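Kirstin Leckie spent January teaching a gripper to pick things up, and most of that month, she says, went on tape.

"People ask about the learning method," she told me at the Flokance lab in Pustisdale. "I talk about the learning method. Then they see the fingers and want to talk about the fingers."

Her result is easy enough to state. A policy trained on 400 demonstrations with bare fingers managed 338 successful grasps in a later test. Trained again with wrapped fingertips, it needed 15 fewer demonstrations for the same score. Leckie calls this "a modest number with a lot of wrinkles in it."

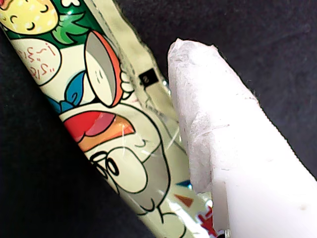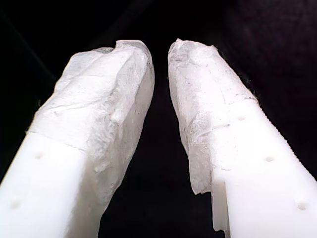
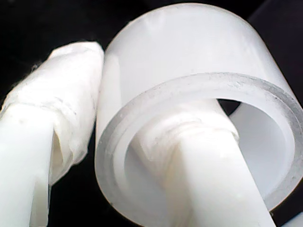
Wrapped fingertips at work: against a snack package, with nothing between them, and on a white tube.

Her colleague Fergus Galbraith does the wrapping. He has views on creases. "A smooth wrap looks professional," he said. "Kirstin's numbers don't care about that, so I've stopped caring too."

The tube is his favorite test piece, mainly for the argument it starts: pinch the wall, or go around the whole thing? The policy was shown both. "It has a preference," Leckie said. "I had the other one."

They plan to repeat the study on a second gripper, a Mikano, if the budget holds. Galbraith has already ordered the film. He bought 2 rolls, and Leckie thinks he should have asked first.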